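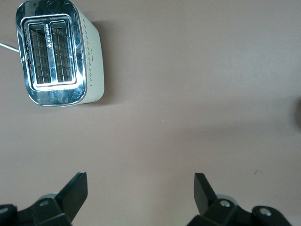 Home Reviews Grippers Arms Cameras Forum Log in

Flalberg two-finger gripper with wrist camera, reviewed

By Gizella Oláh
Mar 26, 2018

I bought the Flalberg to replace an Asovden parallel gripper that had been on my arm for two years. The Flalberg costs $925, and the wrist camera adds $278. I paid for both.

Mounting took one evening. The bolt pattern matched my flange, but the cable is short and I had to reroute it along the forearm. The manual covers the wiring well and says almost nothing about calibration. I ended up using the guide from the Nwachukwu controller, which worked on the second try.

The fingers are linkages with flat rectangular pads at the ends. They open wide. The Asovden could not get around most kitchen appliances at all, and that was my main reason for switching. With the new one I can close on a mug, a cereal box or the narrow side of a small toaster. The pads are slick out of the box. I put thin rubber on them after a glass slid out during the first week.

Shiny things are still hard for the camera. A toaster with a chrome top and a cream body is a good test: the body gives a clean edge against a tan or brown table, while the chrome shows bright streaks that my edge finder reads as extra corners. Dimming the overhead light helped a little. Moving the arm so it looks straight down helped more - the bread slots are dark and easy to pick out, and I now use them to work out which way the toaster is turned.

Both fingertips stay in view when the gripper is open. Some people will want to mask them out. I leave them in and use them to judge how far off center I am.

Grip force is adjustable in software, but the low end is not low enough for bread. I crushed three slices before I gave up and taught the arm to scoop from underneath. The Asovden was better at this.

Noise is fine. The motor gets warm after an hour of steady cycling and has not shut down on me yet.

I would buy it again for the opening width. If you only handle small parts, keep what you have.

Filed under: Grippers & End Effectors, Home Lab

3 comments

Fatima Dauda
Does the camera mount block the fingers when you come in low over a table?

Gizella Oláh
No, but the cable can rub. I taped mine down.

rirkville_mike
Same problem with chrome. Try a polarizing filter, it fixed most of it for me.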